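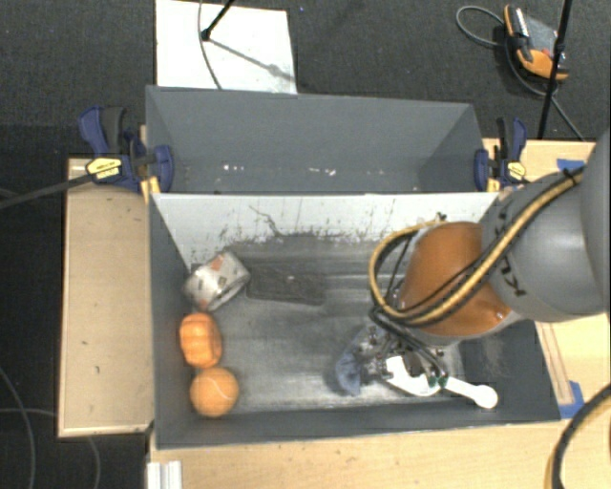 From: Toivo Hämäläinen
To: Clondari workshop list
Date: January 20, 2019
Subject: Re: bin picking, and those clamps

Hello all, and thank you for the kind notes after my last message. I'm sorry to be slow, it has been a busy stretch and I wanted a proper afternoon at the bench before I wrote back.

Theodorakopoulos wrote:
> Does the bin creep when the arm leans on a wall? Mine went
> 5 mm in one evening. Also, what are you picking, and would
> you run the cables inside a sleeve?

It did creep, yes, all through July, and I blamed my calibration for most of that month! Now there's a bar clamp on each side, where the two compartments meet, and I check them both before I start. Please do go easy on the handles – I squeezed far too hard the first time and had to shift everything over and begin again.

For picking I have the can, the orange ball and the little ribbed one that looks like a pumpkin. They're all over by the left wall at the moment, and the two round ones are down at the corner end, where I have the most trouble. Out of 85 tries near a wall I got 47, and the can on its side was kinder to me than the ball.

As for a sleeve, I'd wait. I like a generous loop beside the orange joint, with a tie higher up, so I can see if anything is rubbing. Sollier swears by sleeves, though, so do ask him too.

The floor of the bin is getting very scuffed and I'd like to line it before spring. If anyone has a thin mat to spare, I'm at the Povitia shop most evenings.

Warmly,
Toivo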